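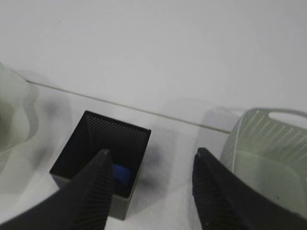 Black mesh holder, white table, and one bright blue thing down at the bottom of it.

The Great Container Roundup

Hi again! If you've been following along, you know I spent most of May trying to get the back room under control. A bunch of you wrote in after the last update asking which containers I kept and where they all went, so I'm finally writing it all down, starting with two of my favorites.

The black mesh one

I have a soft spot for these. It's square, it's open on top, and the dust goes right through the little holes instead of building up in the corners. I bought mine from Leonora Abella when she was clearing out her office, and I paid her in plum jam. It spent a year holding pens I never used. Now it lives on the white table and gets whatever small stuff is waiting to go back where it belongs, so yes, that bit of blue is still waiting! My one complaint is that it's so dark inside that anything black vanishes. I lost a binder clip in there for a whole week. Bright colors only from now on.

The pale green basket

Over on the right side you get a piece of the green one, with the slanted slots and the oval handle cutout. I went back and forth on this color. Marin Delić told me it looked like something from a dentist's waiting room, and then asked where he could get one, so there you go. It's see-through enough that I can tell whether it's full from across the room, and the handle means I can grab it one-handed with a coffee in the other. Right now it's on cable duty. Chargers, adapters, the long extension cord (which I still coil wrong every single time).

What I'd do differently

I'd measure first. I had 19 containers lined up along the wall at one point and 9 of them didn't fit the shelf. Liviu Stoica took most of those for his garage and the last couple went to the swap table at the library.

I'd also skip labels until you've lived with things for a while. I made a very nice set, stuck them all on, and then moved everything the next morning.

Next up is the shelf itself, plus the drawer that Justinas Jõgi keeps calling the museum. If you have a mesh holder like mine and you've found a way to line the bottom without it looking silly, leave me a note in the comments. I tried felt and it slid around like crazy.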